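**Thread: can a machine do my chores yet**
*numbered because the app shuffles them otherwise*

**1/**
Spent most of July reading about whether robots can do housework yet. I clean hotel rooms for a living, then I go home and clean a house, so I have what you might call a stake in the answer.

**2/**
Short version: sort of, slowly, and please don't stand behind it with a full tray.

**3/**
Long version follows. Mute me now if you came for the soup posts. The soup posts will be back.

**4/**
A chore, on paper, is one line. "Tidy bedside table." I have a laminated card at work with lines like that on it. Halás printed them for every floor and I have never once seen anyone read theirs.

**5/**
A chore in real life is one line with a swamp under it. Tidy how? Where does the water glass go if it's half full? Is that receipt trash or is it somebody's expense report? (It's always somebody's expense report. They will call from the airport.)

**6/**
People think the hard part for a machine is the lifting. A pillow weighs nothing. A phone handset weighs nothing. My niece could lift them when she was two, and did, constantly, and once got all the way through to a tire shop.

**7/**
The hard part is that stuff in a room is attached to other stuff, and some of it is floppy.

**8/**
Cords! Let me talk about cords for a minute. I've been waiting years for someone to ask.

**9/**
A coiled phone cord has opinions. You pick up the handset and the cord comes too. You put the handset back and the cord stays wherever it likes, usually under the thing you're about to put down.

**10/**
I do it without looking. Left hand has the handset, right hand sweeps the cord back behind, done, next thing. If you asked me to write down how, I'd need a week and some diagrams.

**11/**
And that, from what I can tell, is what everybody working on household robots is stuck on. The stuff we do without looking is the stuff nobody ever wrote down.

**12/**
Anyway, bedside phone, robot edition. 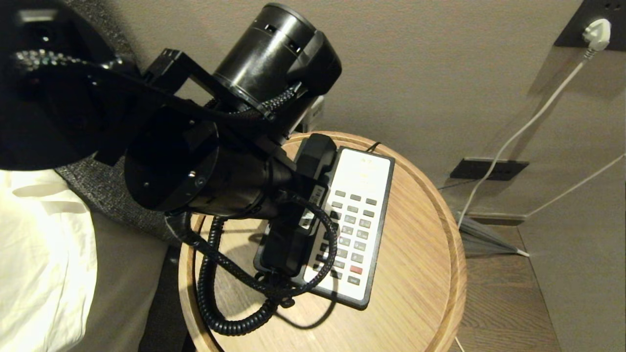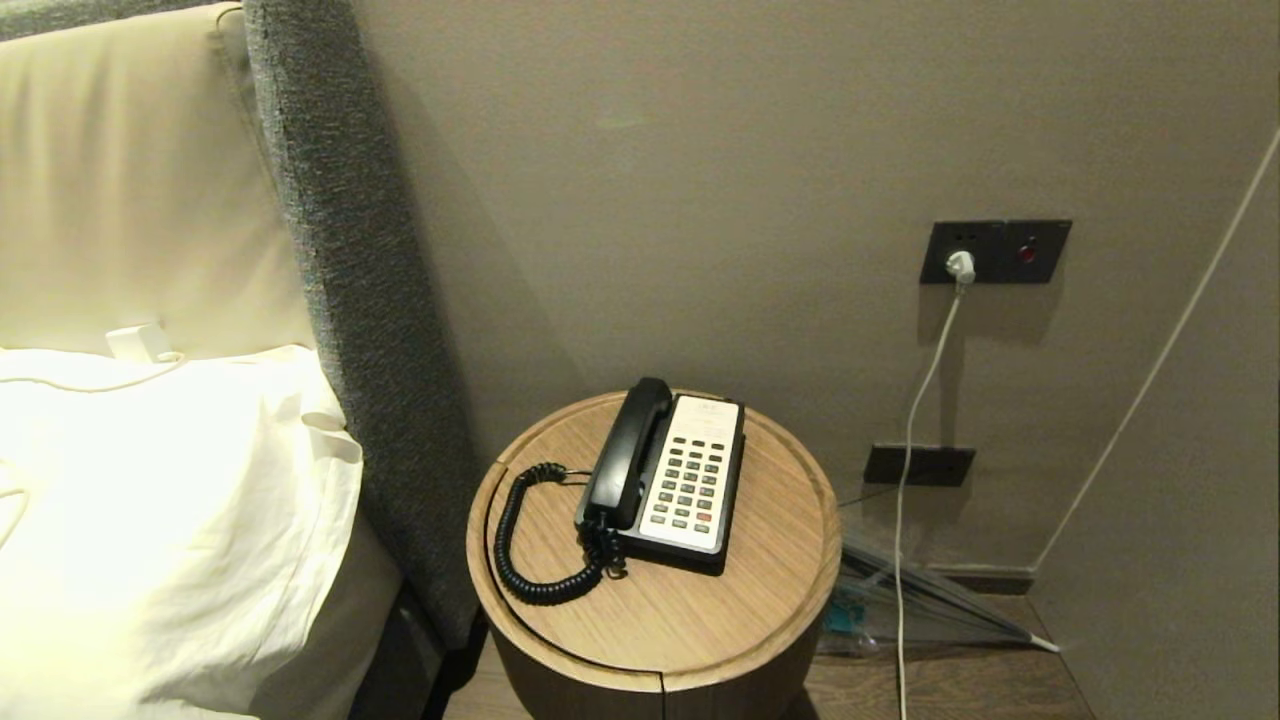
## Part two: scoring it like a supervisor

**13/**
When Jozefína Kuruc trained me, she had a way of judging a bedside table. Phone on its cradle. Cord lying where it won't grab a sleeve. Buttons facing the person in the bed, because that's the person who's going to need the front desk at 2 a.m.

**14/**
She'd stand in the doorway and look for one second, then say "cord." That was the whole review. I still hear it in my sleep.

**15/**
So I'm holding the machines to the Kuruc standard. Getting a grip on a handset: fine, I believe they can do that, a picture's enough for me. Seating it back properly in the cradle every single time, with a cord that never lands the same way twice: show me a full shift of it.

**16/**
A handset that looks hung up and isn't is worse than one lying on the bed. The one on the bed you can see. The other one you find out about when the wake-up call doesn't come and a man in socks is yelling at the lobby.

**17/**
This is my main gripe with the videos, by the way. A video shows you one go. I want to see go number 115, at the end of the day, with the vacuum running in the hall.

**18/**
Someone replied to say the videos are sped up too. Yes! Check the corner for a little "4x". I now check the corner before I watch anything. It has ruined a couple of cooking channels for me.

**19/**
Now the other side, so I'm not just a lady shouting at an arm.

## Part three: where I'd take the help

**20/**
Floors. Flat floors, wide hallway, no kids. My sister's had a robot vacuum called a Grestenel for years and it does a decent job until it meets the fringe on the rug, and then it just sort of chews and beeps.

**21/**
Hauling linen. I would hand over the linen cart tomorrow. I'd throw it a welcome party. Pushing a loaded cart down a carpeted corridor is the part of this job that goes straight into your lower back, and there's no skill in it that I'm proud of.

**22/**
Emília Kubíček, who runs the laundry at Tukow where I used to do weekends, got a folding machine for flat sheets. It's great at flat sheets. Give it a fitted sheet and it produces a kind of dumpling.

**23/**
To be fair, I also produce a kind of dumpling. But mine goes on the shelf and stays there.

**24/**
Shop-floor people in my replies say the same thing from their end. A guy who packs light fixtures at Brolludow says their machine will move 300 identical boxes without a complaint and then stop dead for one with the flap up. He walks over, pushes the flap down, walks back. He says he's basically employed as a thumb.

**25/**
I've thought about "employed as a thumb" all week.

**26/**
Which is where I think we are, generally. The machine does the part that's the same. A person does the part that's different. In a hotel room it's nearly all the part that's different, and the guest did it to you on purpose.

**27/**
Things I would want a bedside-table robot to handle before I'd leave it alone in a room:

- a phone with the cord wrapped twice around a lamp
- a charger somebody left on the pillow (do you move it? where? do you bag it and call down?)
- reading glasses, folded, lens side down, and you'd better not drag them
- a glass with a retainer in it
- a note that says "do not move anything" on top of everything

**28/**
That last one was a real note. I moved nothing. I made the bed around a sandwich.

**29/**
A couple of questions from the replies, in one go:

**30/**
"Would you be out of a job?" At the speed I've seen so far, I'd be retired first, and so would you. Ask me again when one can do a room in 20 minutes with the checkout crowd banging on doors.

**31/**
"Why bother with phones, who uses the room phone?" Over half my floor, friend. For towels. Always for towels.

**32/**
"Isn't it better if the room is designed for the robot?" Maybe! Take away the curly cord and you've made the robot's life easier and mine too. I'd sign that petition. But then you're redesigning every room in the world around one arm, and we can't even get the outlets near the bed.

**33/**
"Do you hate them?" No. I'd like one that does the dull heavy stuff and leaves me the fiddly stuff, and I'd like it to cost less than my car. My car is not a high bar.

**34/**
What bugs me is being told it's nearly here by people who've never timed themselves on a bathroom. If you're making these things, come do a shift with us. Bring flat shoes. You'll leave with a list.

**35/**
You can put me down as a maybe on bedside tables, a yes on linen carts, and a firm no on anything involving a shower drain until I see it with my own eyes, from a distance.

**36/**
Jozefína saw this thread, by the way. I sent her both pictures and asked for her professional opinion. One word came back and I'm sure you can guess it.

**37/**
Soup tomorrow. It's the barley one.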